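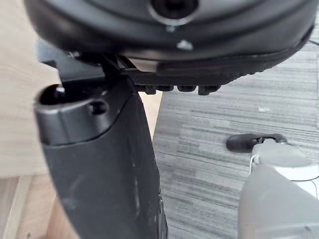
Plevari has released a revised inspection and service procedure for height-adjustable office chairs, covering the hardware beneath the seat and the fixings of the armrests. The procedure applies to chairs with a molded plastic seat shell and is intended for building services staff, furniture refurbishers and in-house maintenance teams. It moves the starting point of the inspection from the upholstery to the underside, where most of the fasteners that carry load are located. On a typical black shell, a small screw head sits directly below the circular recess in the plastic, and the bolt in the armrest post is set down inside an oval opening in the cap. Both are easy to pass over when a chair is checked from standing height, and both are now listed as separate inspection points.

The previous procedure grouped all seat and armrest fixings under a single line on the inspection sheet. A technician could mark that line as complete after checking any part of the assembly. The revised sheet separates the shell fixings, the mounting bracket, the support arm and the armrest post, with a result and initials required for each.

"We went back through the service records and found that loose armrests were being reported by users, not by inspectors," said Danai Kyriakidis, head of technical documentation at Plevari. "The old sheet did not ask the right question. The new one names the part and states what has to be done to it."

The procedure was tested over one service cycle at the Dinetance office site, where 267 chairs were inspected by 2 technicians. Chairs were inspected in place, with the seat raised to its highest setting and the armrests left on. A chair was turned over only when a fixing had to be replaced or when the bracket could not be reached with a hand tool. Inspection results were recorded on paper and transferred to the Kilunix maintenance register at the end of each shift.

Armrest posts are checked by hand for side play before any tool is applied. If play is present, the technician removes the screw or bolt, inspects the thread and the bore, and refits or replaces the fastener. Tightening without removal is no longer accepted as a repair. Scuffs and surface marks on the post are recorded as cosmetic and do not affect the result. Cracks at a seam, at a screw hole or at the base of a bracket tab are recorded as a fail, and the chair is withdrawn from use.

Power tools are excluded from all work on fasteners that enter plastic. Plevari specifies a hand driver for these points. Thread-locking compound may be used on metal-to-metal joints only, as some compounds can damage plastic parts.

"The bracket is the part that changes the most between models," said Vicente Vergara, service engineer. "We do not give one torque value for every chair. The technician takes the value from the manufacturer's sheet, and if there is no sheet, the chair goes into a separate group and we look it up before anyone touches it."

Replacement fasteners for the procedure are supplied by Pappas in boxes of 300, sorted by thread and length. Post caps are not included and must be ordered by chair model. Customers who hold older mixed fastener kits can continue to use them, provided that each fastener is matched to the part it replaces.

The revised procedure will be used on all Plevari service contracts from November. Plevari currently maintains 4000 chairs under these contracts. Sites with an inspection already in progress will complete it on the old sheet and change over at the next cycle. Chairs that passed under the old sheet do not need to be inspected again before that date unless a user has reported movement in the seat or armrest.

The inspection sheet is a two-sided document and can be printed in black and white. Existing customers will receive it with their next service notice. Other organizations can request a copy from Plevari's documentation office.

Press contact: Graziella Mazza, Plevari
Technical contact: Vicente Vergara, Plevari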